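## Nava Shallow Tray, Gray

A low-sided tray for sorting screws, beads, seeds or mail. Sold in packs of 2, or by the case of 50. The plastic is matte and wipes clean with a damp cloth — no dishwasher, please.

Each tray stacks with the older Dillus trays. Felt liners are sold separately. Cases ship from our Zarley warehouse and usually leave by 3 p.m. 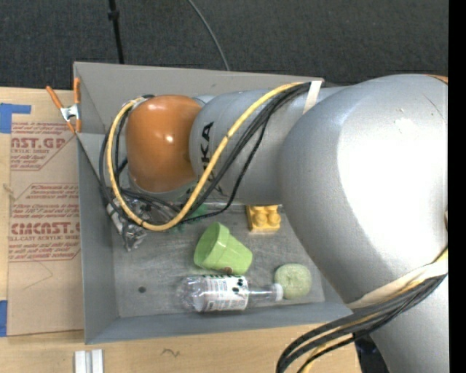
Color is the question we get most. Gray is the standard stock color, and Fumiko Takagi in sales can quote others on orders of more than 100. On a light wooden tabletop, a gray tray is easy to pick out. White is back in July.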